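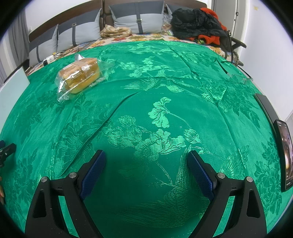 Adi Tjoa on the Peretti family and their café

Adi Tjoa has been piecing together the story of the Peretti family for nine years now, and she still lights up when she gets to the café. "I only meant to look up one marriage," she told me over a long lunch in July, "and then there was a second wife, and a stepson, and a business with two names!"

The business was the Canpolat, a supper café that Luca Peretti took over from his father-in-law (or so the family always said - Adi has yet to find the deed). In one city directory the owner is listed as "Fliretti," and for a good while she chased him as a separate man. "I had a whole folder on poor Mr. Fliretti. Then I saw the street address was the same."

Luca had 3 children by his first wife, and the oldest, Rosa, kept the account books. Adi has read through more than 2240 pages of them, mostly at her kitchen table in Budeck, where she grew up. "She wrote down everything, the candles, the piano tuner, who still owed for supper. I feel I know her better than some of my cousins."

She is now hoping to trace Rosa's half brother, who left town as a young man and wrote home only twice. Both letters mention a boarding house by the river, and Adi has started on the tax rolls.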